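Cometti Opens Its Bedroom Studio to Tomoana Learning Project

Cometti is glad to share that its humanoid is now spending its days at the foot of a bed, collecting housekeeping examples for the Tomoana learning system.
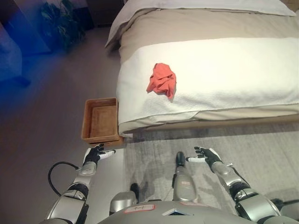
Tomoana learns from complete attempts, good and clumsy alike, and the goal for September is 60 of them. Moving a crumpled red cloth between bed and basket is just the kind of everyday chore we love.

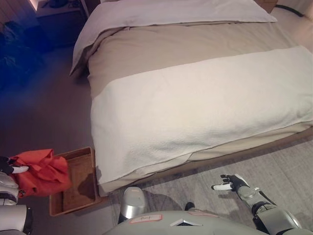
Brura told us that the uneven attempts were the ones it most wanted to keep – music to our ears!

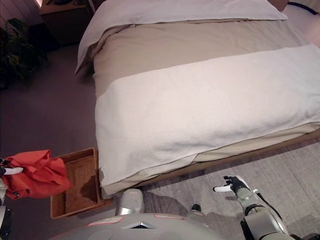 Carna will check the recordings, and the studio welcomes visitors every Saturday.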